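Stone counters and the kitchens that get them

Miroslava Procházka has been templating and fitting stone worktops out of a yard in Skultusdale for 22 years. Most of her work is replacement: an old surface comes off, the base units stay, and the new slab has to suit walls that were never square.

"People ask about color first," she said. "I ask what the units are sitting on. If the floor drops 7 millimeters across the run, the stone will not bend to follow it."

Her firm, Gunn, buys slabs from a dealer in Stanalley. She marks the cuts with the customer present, so that the veining runs the way the customer expects at the corners. A slab can weigh up to 400 pounds once the sink opening is out, and the narrow strips in front of and behind that opening are where breakage occurs in transit.
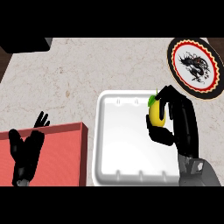
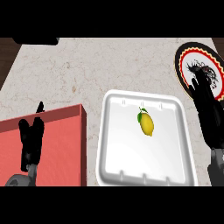

Pale marble with light tan and brown veining.

Words: Omeo staff
9 March 2020

On sealing, Procházka is brief. Marble is porous and reacts with acid, and a sealer slows staining without preventing etching. "Lemon juice will mark it, sealed or unsealed. The sealer gives you time to wipe up oil or coffee."

She tests with a spoonful of water left on the surface for seven minutes. If the stone underneath darkens, it needs another coat.

Joints are filled with tinted polyester resin, mixed on site in small batches. She matches the tint to the background of the stone and ignores the veins. Overhangs beyond the cabinet face get steel brackets, let into the top of the units before the slab is lowered.

The yard is booked through June. Templates are taken only after the base units are screwed down.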